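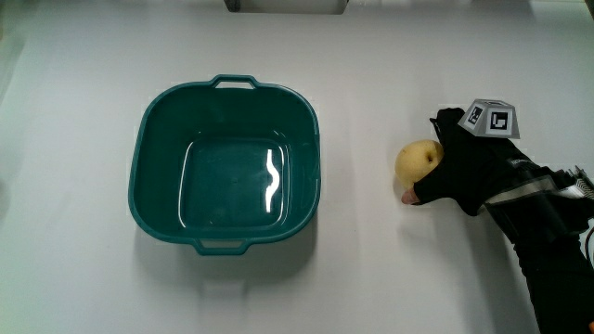
A teal basin, empty, and a pear beside it.

Most of us own a fruit bowl. Mine is where pears go to be forgotten. The plastic basin is a better tool, and it costs less than the bowl your aunt brought back from Bernau.

Start with it empty and clean. Put it on a clear stretch of table with room beside it for the fruit, and resist the urge to park the post there as well. Handles on two sides are worth having. You'll find out why the first time you carry a full one to the sink in your socks.

Pears go in one at a time, set down and not dropped. A round pear looks as tough as a cricket ball and bruises like a peach. Heaviest fruit at the bottom, one layer if you can bear it. 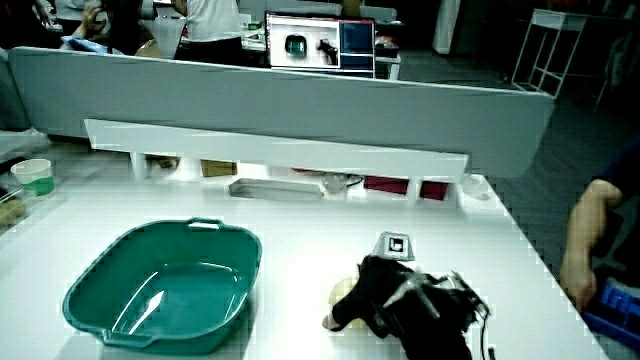 Meenakshi Singhal writes that she lines hers with a folded tea towel and hasn't had a brown patch on a pear since May. She also says the towel must come out before the water goes in, and I gather she learned this in stages.

Bananas stay out altogether. They hurry everything else along, like a relative with a train to catch. Tins and boxes can go straight to the cupboard, as they have no business near a basin that's going to be filled.

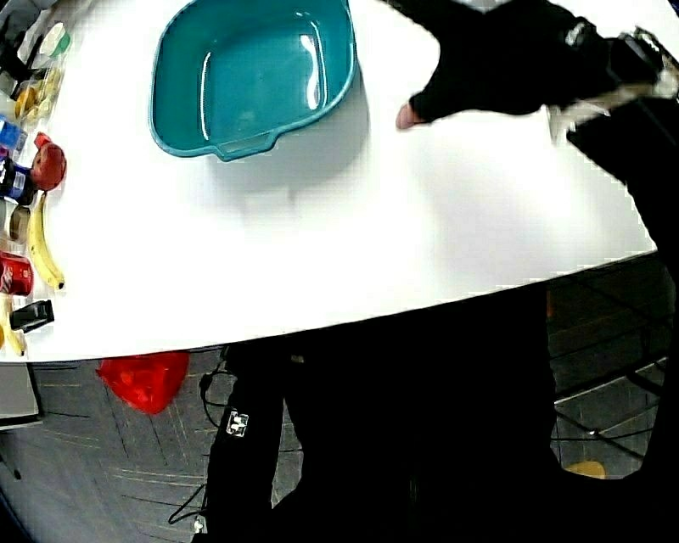

Should I wash the fruit as soon as I get it home? Leave it until you're going to eat it. Damp pears go off faster, and they aren't improved by sitting in a puddle.

When the time comes, use cold water and your hands. Skip the washing-up liquid, unless you like your fruit to taste of lemon.

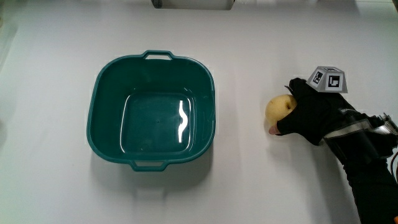 Then dry each one on a cloth, tip the water on the garden and rinse the basin. Mine then hangs by one handle from a hook by the back door, next to 11 carrier bags I'm definitely going to use.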